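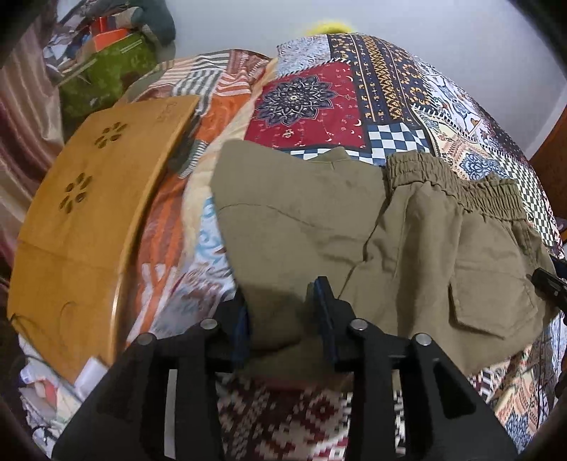 A hand-held gripper at work on a pair of cargo pants during the Asholm College household handling project.

Engineering students at Asholm College have entered the second half of a year-long project on teaching robots to handle clothing. The project, known as Grelura, is offered through the college's Department of Applied Engineering and is open to students in their final two years of study.

Grelura asks students to study a task that most people perform without much thought. Clothes bend, bunch up, and slide over one another, and a garment seldom lies the same way twice. A robot arm that can pick up a box with ease may fail to find the edge of a sleeve. Students in the project use hand-held grippers fitted with cameras to carry out household jobs themselves, and the recordings are later used to train a robot arm in the department's laboratory.

A total of 18 students are enrolled this year, working in teams. Each team is responsible for planning its recording sessions, checking the quality of the material, and preparing it for training. Teams are also required to keep a written log of every session, including those in which the recordings were judged unsuitable for use.

The fall term was given to basic skills. Students learned to assemble and adjust the grippers, replaced finger pads, and practiced on towels and pillowcases at laboratory benches. The spring term moves the work into furnished rooms and on to finished garments, with pants, shirts, and knitwear on the list. Department guidelines for the spring sessions state that rooms should be recorded as they are found, with ordinary bedding and furniture left in place. Recordings made only on bare tables proved to be of limited value to last year's class, whose robot arm performed well in the laboratory and poorly outside it.

Pants have received particular attention. The department's course notes list gathered waistbands, pocket flaps, and heavy seams as features that change how fabric folds when it is gripped. Students are asked to record each garment from more than one starting position and to note where the fingers first made contact with the cloth.

The project is supported by Plunard, a regional maker of warehouse equipment, which has provided parts for the grippers and the use of a workshop for five years. Under the current agreement, Plunard will also host two student placements over the summer. Applications for the placements are limited to students who complete the full Grelura sequence.

Teams will present their work at the department's spring open house in May. The program for the event includes a live trial in which the laboratory's robot arm, which students have named Cai, will attempt to fold garments it has not handled before. Each team will be allowed 9 minutes for its trial, including setup. Judging will be based on the condition of the finished fold, the number of times a student must step in, and the quality of the team's written log. Speed will not be scored.

The open house is free and open to the public. Visitors will be able to try a hand-held gripper at a supervised station in the main hall, and faculty members will be available to answer questions about admission to the engineering program.

Enrollment in next year's Grelura project will open in April. Students must have completed the introductory course in mechanical design or obtain written permission from the department. Additional information is available from the Department of Applied Engineering office during regular hours.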